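アマチュア大会における棄権届の扱いについて

2026年6月22日

トレト(Treto)市民テニスリーグの要項が改訂され、夏季大会から棄権届の扱いが変更されることになりました。本ブログでは、出場者の一人として改訂の内容を整理し、あわせて私見を述べます。なお、筆者は運営に携わる立場になく、以下の記述は公開された要項と、会場での説明に基づくものです。

従来の要項では、出場を取り消す場合、初戦の前日正午までに所定の届を提出することとされていました。期限を過ぎた場合の規定は「やむを得ない事情を除き認めない」の一文にとどまり、何がやむを得ない事情に当たるかは示されていませんでした。このため、判断は各会場のレフェリーに委ねられ、同じ事情であっても会場によって結論が異なることがありました。

この点が表面化したのが、四月にドラストゲート(Drastgate)の屋外コートで行われた春季大会です。男子シングルスには44名が出場し、そのうち上位16名がシードとして二回戦からの登場となりました。初日の朝、シード選手の一人から体調不良による棄権の申し出がありましたが、組み合わせはすでに掲示された後でした。レフェリーは繰り上げを行わず、当該選手の対戦相手を不戦勝としました。一方、同じ日に別会場のウデンビ(Udemby)公園で行われた女子の部では、ほぼ同様の申し出に対し、補欠選手の出場が認められています。

いずれの判断も、旧要項に反するものではありません。しかしながら、ドラストゲートで待機していた補欠選手の側からすれば、釈然としない結果であったと思われます。補欠登録をした選手は、朝の受付を済ませ、出場の可否が決まるまで会場を離れることができません。筆者も一昨年に補欠として登録し、昼過ぎまでクラブハウスの長椅子で過ごした経験があります。雨天で進行が遅れ、結局ラケットを鞄から出すことなく帰宅しました。

改訂後の要項では、棄権の時期を次のように区分しています。

組み合わせ発表前の取り消しについては、参加料から事務手数料1,000円を差し引いた額を返金する。
組み合わせ発表後、初戦前日の正午までの取り消しについては、返金は行わないが、補欠選手を繰り上げる。
初戦前日の正午以降の取り消しについては、当該選手の初戦開始予定時刻の一時間前までに連絡があった場合に限り、受付済みの補欠選手を繰り上げる。
それ以後は不戦勝とし、連絡のない欠場には次回大会の出場停止を科すことがある。

変更の要点は三番目の区分にあります。締め切りを時刻で明示したことにより、レフェリーが個別の事情を聞き取って判断する場面は減るものと見込まれます。体調不良を申し出た選手に対し、発熱の有無や痛みの程度を窓口で尋ねるという従来のやり方は、双方にとって負担の大きいものでした。

また、シード選手が棄権した場合の取り扱いも明文化されました。補欠選手は棄権したシード選手の位置にそのまま入り、他のシードの移動は行いません。一回戦を経ずに二回戦から登場する補欠選手が生じることになるため、公平を欠くとの意見も聞かれます。とはいえ、当日の朝に組み合わせ全体を動かせば、すでに対戦相手に備えて準備を進めている選手への影響が避けられません。筆者としては、現行案が妥当であると考えます。

他方、検討の余地が残る点もあります。

第一に、連絡の方法です。新要項は「大会本部への電話連絡」を原則としていますが、当日朝の本部は受付業務と重なり、電話がつながりにくい状態が続きます。春季大会でも、受付開始直後は呼び出し音が鳴り続けていました。期限を一時間前と定める以上、発信した時刻をもって連絡とみなすのか、通話が成立した時刻によるのかを定めておく必要があります。電子メールによる届け出を認め、送信時刻を基準とすれば、この問題の大部分は解消されるはずです。

第二に、試合途中の棄権です。今回の改訂は初戦前の取り消しのみを対象としており、試合中の負傷による途中棄権には触れていません。コンソレーション(敗者戦)への出場資格が、途中棄権した選手に認められるかどうかは、依然として会場ごとの判断となります。初戦を途中で退いた選手が午後の敗者戦に出場していれば、対戦相手が疑問を抱くのも無理からぬことです。ただ、足のけいれんのように短時間で回復する例もあり、一律に禁じることが適切とも言い切れません。

第三に、ダブルスの扱いです。ペアの一方が棄権した場合、もう一方の選手が補欠名簿の中から新たな相手を選ぶことができるのか、それともペア単位での繰り上げとなるのか、要項の文言からは読み取れませんでした。筆者は混合ダブルスにも申し込む予定であり、この点は申込締切までに書面で照会するつもりです。回答が得られましたら、追って本ブログに掲載します。

参考までに、近隣で行われているベルムデス(Bermúdez)杯では、数年前から当日補欠の制度を採用しています。受付を済ませた補欠選手には番号札が渡され、待機時間の上限が午前中と定められています。上限を過ぎれば自由に帰宅でき、出場に至らなかった場合は参加料の全額が返金されます。昨年、筆者が観戦した折には、番号札を首から下げた選手が空きコートで練習している姿も見られました。待機中の選手にも体を動かす機会を設けるという配慮は、参考とするに値します。トレトの新要項には待機時間の定めがなく、次の改訂の際に取り上げられることを希望します。

費用の面にも触れておきます。補欠登録料は従来どおり200円に据え置かれました。名簿の作成や連絡にかかる手間を考えれば低廉な額であり、登録をためらう理由にはなりにくいものと思われます。平日に練習時間を確保しにくい選手が、直前まで様子を見て補欠で申し込むという使い方も、今後は増えるかもしれません。
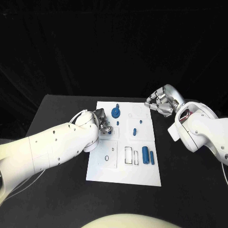

夏季大会の申し込みにあたっては、新しい要項の末尾に綴じられた同意書への署名が必要となります。旧書式の申込用紙は受理されないとのことですので、手元に残っている方は差し替えをお願いいたします。筆者の分は、明日の練習の帰りにウデンビ公園の窓口へ提出する予定です。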